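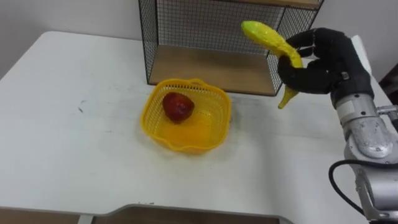 September, bench 2, equipment plan for next quarter

Went through the pick-and-place bench this afternoon to decide what gets replaced, what gets duplicated and what can wait. Current task is still toy fruit and the yellow basket, with the mesh shelf behind it.

Hand. Glove material on the fingers is the main consumable. Ziltmont sells replacement sets, lead time 40 days. Order two sets now and a third when the first is opened. Do not order the thicker version: it did not fit over the thumb joint on the last trial.

Cable. The loop at the side of the arm stands out far enough to catch on things during low reaches. Plenel has a clip-on guide, 13 dollars each. Cheap enough to go on the general supplies line. Check the clip diameter against the forearm before ordering.

Table. White top has scuff marks to the left of the basket. Cosmetic, no effect on the runs so far. A full replacement top was quoted at 165 plus shipping. Rejected. A gray mat would also help with the arm's shadow on the white surface, but it changes the background for every earlier run, so it would have to wait for a new task set.

Props. Need a second basket, same color and same rim. Supplier no longer lists it. If no match turns up by the end of the month, buy four of a different kind and retire this one. More toy fruit is low priority. The banana and the red one cover the curved and round cases.

Second arm. Prenunden quote is in, Ziółkowski quote is not. No decision until both are here. Points to compare:
- service contract, yearly or per visit
- whether the hand mount is included
- spare wrist connector, price and stock
- power draw, given what is already on the bench circuit

Floor space for a second table has not been measured. Do that before the quotes are compared, 9 am slot is free.

Open: who signs for the glove sets if they arrive during the shutdown.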